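Housekeeping at the Itodmont residence hotel starts at 6 in the morning, and the first task is the same one it was before the machines came: strip the beds, sort the linen, check the handheld equipment back onto its shelf. The property has 168 rooms. Two models of robot now take part of the load, and the job descriptions of the people who work beside them have been rewritten twice.

The humanoid, supplied by Bikomholm, is assigned to bed linen. Its work is slow compared with that of an experienced attendant. A sheet has no fixed shape, and a fold that was in one position when the arm began moving may be in another when the hand arrives. The control software treats every contact with fabric as a new estimate. One hand engages the cloth while the other is held clear until it is needed.

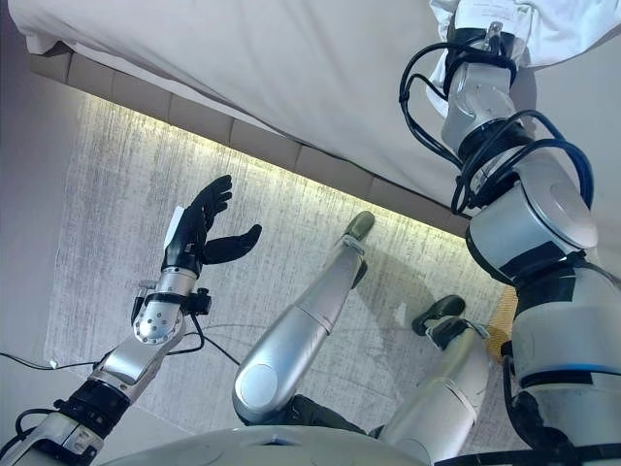

**Rooms & Linen Department, Itodmont**

The department's floor rules were written around reach. An attendant may work in the same room as the humanoid but on the opposite side of the bed, and must call a hold before crossing to the robot's side. Cables are routed before the unit is released to move. Rugs stay down, after a trial without them showed more foot slip on the bare floor than the maker's settings allowed for.

Mansa Lamptey supervises the morning shift. Before the change she assigned rooms by corner and corridor, and an attendant finished a room alone. She now assigns by task. One person handles bathrooms across a run of rooms, another does inspection and corrections, and a third stays with the humanoid as its operator. The operator's position pays one grade higher and requires 10 hours of instruction, split between a classroom and an unoccupied suite.

"The old way, you closed the door and the room was yours," Lamptey says. "Some people miss that. Others had bad shoulders and they don't miss it at all."

Lifting was the original argument for the purchase. Mattress corners put the back and the wrists at an awkward angle, and the strain is repeated all morning. The department's own log now lists fewer corner lifts per attendant. It also lists a new kind of complaint, which is waiting. An operator standing by through a failed grasp is on her feet without moving much, and the log records stiffness in the lower back from this as well. Lamptey's answer was to rotate the position at midmorning. The rotation was in place by September.

Corrections are the other cost. A bed made by the robot is inspected against the same card as a bed made by hand, and the card has no separate tolerance for machines. The most common fault is uneven overhang at the foot. An attendant can fix it in one pull, so the department counts it as a touch-up and leaves the room time unchanged. A twisted top sheet is counted as a remake and goes against the robot's figures.

The second system handles small objects. It uses an arm with a gripper and a camera mounted close to the fingers, and its list is limited to items that staff carry or guests leave out: handheld devices, chargers, remote controls, bottles. It runs on software from Dogbe, under a service agreement that the hotel renews yearly.

Small objects are harder than their weight suggests. A black device against a black finger offers little contrast, and a housing with knobs or other projections on top can be gripped in several wrong ways. A finger that closes on a projection may turn it, and on staff equipment that can mean a changed setting. The procedure therefore calls for a grasp on the body of the device wherever the body is accessible. 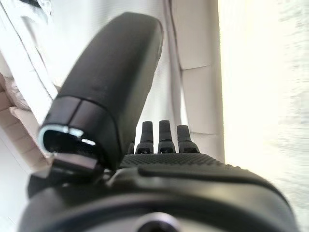
*By Alcides Godoy*

Teaching the gripper this preference took 726 recorded attempts, made by staff on paid hours. Attendants placed each item as they would normally find it, including on its side and near other things. The operator then marked the result as a clean grasp, a slip or a stop. Stops were the most useful category to the software team, who could compare the camera view with the finger position at the moment the arm gave up.

The attendants' contribution went beyond placement. They supplied the list of items, the order of priority, and the rule that anything a guest has left on a bed is not to be moved by a machine under any circumstances. Dogbe's first configuration had no such rule. It was added to the settings before the system was used in a booked room.

Staffing has not dropped. The hotel left two vacancies unfilled while the systems were being introduced, then filled both, one of them with a technician who maintains joints, cuffs and wiring and reports to Lamptey. A proposal to move the technician under building maintenance was rejected on the grounds that most faults are first noticed by whoever is making the bed.

A sister property at Brorasa will take the linen unit next. Its rooms are smaller, and the clearance on the working side of the bed is under review. Lamptey has asked that the Brorasa attendants spend a week on her shift before their own unit is delivered, and that the first rooms they are given be ones with no arrival due until evening.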